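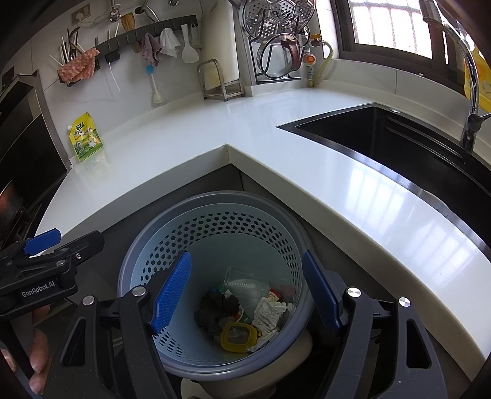

Kitchen work at the Tencombe flats is on schedule. Of the $1633 allotted for August, we have $367 left, to be carried over to bins and signs. Residents asked for a proper place to put trash, and in the corner kitchen the round bin now stands in the recess where the two arms of the white counter meet. Sorting still needs attention – a clear plastic container and paper are in there with everything else.

Rima Aoun will order a second bin for recycling and post a short list of what goes where. Wendell Brannigan has asked for $40 for liners. We request approval for both by 28 Oct 2022.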